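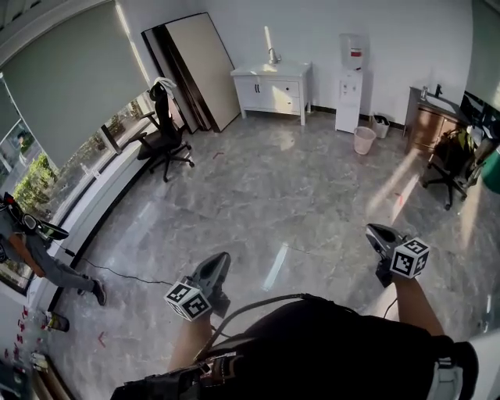

September
By the Communications Office, Baker Law Library

Opening the reading room to people without a lawyer

The Baker Law Library was founded for the use of practising lawyers, and for most of its history a visitor needed a member's card to pass the front desk. Since the spring the ground-floor reading room has been open to anyone who wishes to use it, including people who are conducting their own case. The Communications Office met the Head of Reader Services at the library's Hulau Street building to discuss the change, the handling of the print collection and the plans for the coming term.

The decision to open the room was taken by the library's governing board after a trial on Saturday mornings. The Head of Reader Services, who managed the trial, said that staff had expected most visitors to be students.

"We had students, and they were very welcome. But the greater part of the enquiries came from people with a hearing date in their hand. They had a dispute with a landlord, or with a builder, or they were trying to sort out a relative's estate. They had been given a form by the court office and they wanted to know what the words on it meant. Several of them had walked past this building for years and had taken it for a private club."

The trial recorded 68 public visits. The library has 442 individual members, and their views were sought before the arrangement was made permanent. The Head of Reader Services described the replies as supportive on the whole, with some concern about noise and about seats in the period before the courts sit.

"Those were fair points. A member who comes in at half past eight has usually come to check one authority and leave again, and that person should be able to get to the shelf. We have kept the first hour of the day for members, and the upper gallery remains for members at all times. The public hours begin at ten. I have had one written complaint, and it concerned the photocopier."

Much of the preparation lay in training. Desk staff may help a visitor find a statute, a rule of court, a form or a textbook, and may show how a citation is read. They may not say which form a visitor should use, whether a claim is a good one or what a judge is likely to think of it. The Head of Reader Services said that the line between legal information and legal advice is simple to state and takes practice to keep.

"A visitor says, 'Do I have to reply to this letter?' The natural thing is to look at the letter and answer. What we can do is find the rule that deals with replies and time limits, put it on the table, and sit with the person while they read it. If they ask us again what they should do, we give them the list of advice services and offer the use of the telephone in the side room. Some people are disappointed by that and I understand why. They have waited, they have told us something difficult, and we are handing them a list."

The list itself has been rewritten. The earlier version gave names and addresses only, and a good number of the entries were out of date. The present version records the kinds of case each service will take, whether an appointment is needed and which languages are spoken. It is checked by telephone at the start of each month.

Asked about the print collection, the Head of Reader Services said that the opening of the room had hastened a review which was already due. Some 4,000 volumes are being moved from the ground floor to the store at Arkard, among them earlier editions of practitioner works and several runs of overseas reports. Any of them may be requested by a member and will be brought back to Hulau Street on the next van.

"Superseded editions are a particular worry in a public room. A practising lawyer looks at the spine, sees that it is the ninth edition and asks for the eleventh. Somebody who has never used a law book sees a book on the law of tenancies and reasonably supposes that it is correct. We used to put a sticker on the cover. I did not think a sticker was enough. The old editions have a real use, for example where a case turns on what the law was at a given time, but they should be asked for." 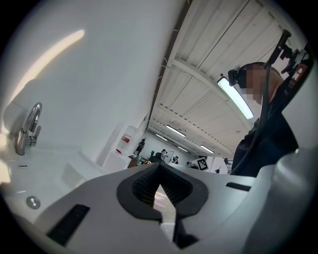 A white gripper with black ribbed finger pads, close to a white sink basin.

The space released has been given to a short-loan collection of introductory guides, shelved by subject under everyday headings. "Housing" and "Money owed" appear on the shelf ends, where the members' catalogue uses the formal terms. The two systems are linked, so a reader who begins at one can be directed to the other. The Head of Reader Services said that the headings had gone through more drafts than any other part of the project.

"We argued for a long time over 'Family'. Half the desk felt that it was too wide, and that a person looking for help with a will would not think to look there. In the end wills have their own shelf, called 'Wills and what happens after a death'. It is rather long for a shelf end and the lettering had to be made smaller. Readers do find it."

The library has also begun a series of evening sessions in the Qudah Room. There are 4 sessions in the present series: how to read a court form, how to find a judgment, how to prepare a bundle of papers, and what to expect on the day of a hearing. Each is given by a member of library staff and lasts an hour. Attendance is free and places are booked at the desk or by telephone.

The session on preparing a bundle has been the most heavily booked. It covers page numbering, the order of documents, the index and the number of copies to be made.

"It sounds dry and in some ways it is. We spend twenty minutes on page numbers. But a person who stands up in a hearing and can say 'page thirty-one' is in a much better position than one who is going through a carrier bag. We give everybody a sample set of papers, all out of order, with two pages missing and one in twice, and they put it right. The room becomes quite loud."

The Head of Reader Services confirmed that the sessions would not be recorded for the present. Those attending often ask about their own circumstances, and the library did not wish to discourage them. A printed handout for each session is kept at the desk, and a large-print version may be had on request.

On the question of cost, the Head of Reader Services said that the public hours had been met from the existing staff budget for this year, with one post moved from cataloguing to the desk. The cataloguing of new gifts has slowed as a result. Donors have been told to expect a longer wait before their books appear on the shelves, and the board will look at staffing again when the year's accounts are complete.

"I would like the cataloguing post back, and I have said so to the board. I would also like a second enquiry desk, with a screen, so that people need not explain their affairs in front of a queue. If I were offered only one of the two this year I should ask for the desk."

Visitors are asked to sign in on arrival and to leave large bags in the lockers. No proof of address is needed. The reading room is reached by the main door on Hulau Street, and there is a step-free entrance at the side of the building, where a bell will bring a member of staff.

Recent items
Revised locker arrangements, Hulau Street
Requesting books from the Arkard store: a guide for members
Booking the Qudah Room for evening meetings
Changes to photocopying charges
Members' hours during the court vacation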